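Filed under: Party Prep / Candy & Favors

Portioning Wrapped Candy from a Bucket

Work from one open container set on the floor, with clear space on every side. A plastic bucket with tapered walls suits wrapped candy well: the pieces slide toward the bottom and stay within reach.

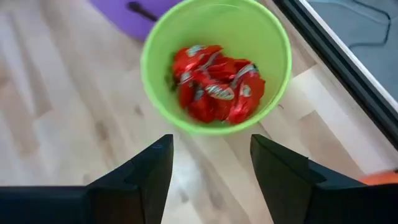

Before filling, wipe the inside of the bucket and dry it completely. Moisture makes foil and film wrappers stick together.

1. Weigh the empty bucket and write the figure on a strip of tape under the rim.

2. Add the candy in a single pour from low height. Stop well short of the rim. A shallow heap is easier to sort than a full load, and hard pieces at the bottom are less likely to crack.

3. Weigh again and subtract the bucket. The batch used for this page came to 764 g net.

4. Spread the heap with a flat hand and remove any piece with an open or torn wrapper. Check the twisted ends first – most failures start there.

5. Set out the favor bags and portion by weight. At 57 g per bag, 764 g fills 13 bags with 23 g left over. Keep the remainder for topping up light bags.

6. Close each bag with the fold facing the back. Press out excess air, but do not flatten the candy.

For larger events, run separate batches instead of using a deeper bucket. A 3000 g order divides into four batches of 750 g, each of which yields 13 bags.

Store filled bags in a closed box away from heaters and windows. Chocolate centers should be packed no more than 3 days ahead in warm weather. Hard candy can be packed two weeks ahead.

Text by Princess Rivera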